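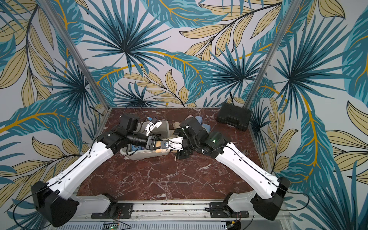 Mevirel Open Day Umbrellas

README, second revision

Mevirel is a set of two-arm robot recordings made at the Hilus open day in Toledo, Ohio, in April. The task was putting folded umbrellas into a plastic bin. It sounds like the kind of job you would give a child to keep them busy, and several children at the open day said so, at a volume the second row could hear.

The arms were driven by people for every episode in this release. If you came looking for a robot that packs umbrellas on its own, so did a good part of the audience. We told them the same thing we are telling you, and most of them stayed for the next run anyway.

What's in the release

Episodes: 239
Episodes marked complete: 192
Labeled segments: 2,668
Recording rate: 20 frames per second
Station: Irura, two arms, one table
Views: fixed camera and wrist cameras
Other streams: joint positions, gripper opening, operator commands
Audio: none

The audio was left out for privacy. You are missing a lot of advice from the crowd.

How the day went

Visitors came through in small groups. Each group got a short talk, a demonstration by one of our regular operators, and then a chance for somebody to take the controls. Regular operators recorded the episodes in the "staff" folder. Everybody else is in "guest". Please don't assume the staff folder is the good one. There is a guest run near the end of the afternoon that we have watched more times than we would like to admit, and a staff run from just before lunch that we would happily lose.

The talk was supposed to come first and the questions after it. In practice the questions started as soon as the arms moved. The most common was "how much does it cost," followed by "can it do laundry." We had prepared slides on control latency. They remain in excellent condition.

Umbrellas were picked as the open day task during a planning meeting at which it was raining. They are also a pretty good test. A folded umbrella is stiff down the middle and floppy everywhere else, so a grip that feels solid can still slide along the fabric. The straps get under things. The rib ends stick out where you would like to put a finger. An operator who has spent weeks stacking blocks will find all of this very educational.

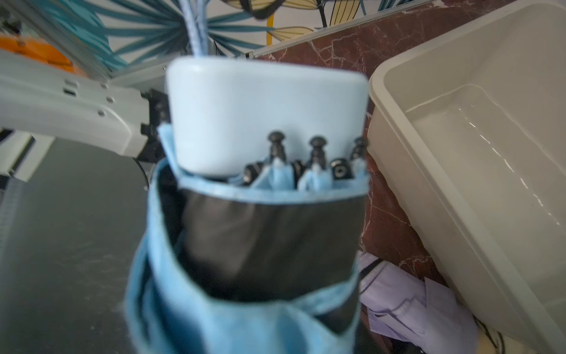

Wrist view of a light blue umbrella, with the rib tips poking out of the folded canopy. The basin behind it holds water.

The wrist views are worth your time even if you plan to train on the fixed camera only. At this distance an umbrella can fill most of the picture, and details like a strap or a rib joint become visible in a way they never are from farther off. The price is blur. Close objects go soft, and we haven't sharpened, cropped or otherwise improved any of them.

What counts as complete

An episode is marked complete when the operator's assigned umbrella ends up inside the bin and both grippers have let go of it. Leaning on the rim doesn't count. Neither does "in spirit," which was argued at some length by one guest and is now a note in the labeling guide.

Incomplete episodes are included. They have the same labels as the others, plus a short text field called "what_happened". Two people wrote these notes and their styles differ. One writes "slip during lift." The other writes "umbrella declined." We meant to standardize the field and then found that we could tell the two apart perfectly well, so it stays.
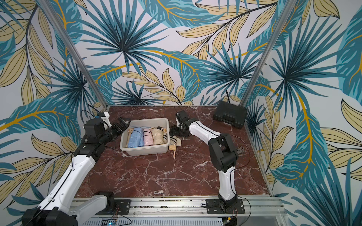

Rolled bundles packed side by side in the bin. A black-and-white striped umbrella lies next to it, partly under the right gripper.

Segment labels

Every episode is split into segments with one of these labels:

reach
grasp
lift
move
place
release
regrasp
pause

"Pause" covers any stretch where neither arm is being commanded. In the guest folder it usually means the person at the controls had turned to talk to somebody. "Regrasp" begins when a gripper opens on an object it was already holding and ends when it closes on the same object again. If the object has left the gripper by itself, that's a fresh "grasp", and there are plenty.

Boundaries were placed by hand. Expect them to drift by a few frames, mostly between "move" and "place", where reasonable people disagree and ours did.

Known problems

The setting is narrow. One booth, one marble tabletop, one tropical-leaf wallpaper. A model trained only on this will know a great deal about palm fronds. Mix it with something else.

Object starting positions were not controlled. Between groups the table was reset by whoever was nearest, and people have strong personal ideas about where an umbrella should go.

Guest episodes vary a lot in speed. Adults tended to creep. Teenagers did not.

Some episodes start with the arms already over the table. Use the "start_state" field if you need a clean home position, and skip the ones where it's blank.

A few wrist clips show very little apart from fabric. They are correctly synced. The gripper really was that close.

Suggested uses

Grasping long soft objects, two-arm handoffs, segment prediction, and comparing practiced operators with people who picked up the controls that afternoon. We would especially like to see somebody do the last one, provided they are tactful about the staff folder.

Please don't use the release to rank individual operators. Operator IDs are shuffled between files for that reason.

Changes in this revision

Fixed swapped left and right gripper values in part of the guest folder.
Corrected the spelling of "umbrella" in the metadata, where it had been wrong in three different ways.
Added the "start_state" field.
Removed the unused "weather" field. It was raining again.

Last edited May 22, 2026, by the Irura station group at Hilus. Corrections are welcome - send the episode number and the frame, please, as "the one where it drops it" does not narrow things down.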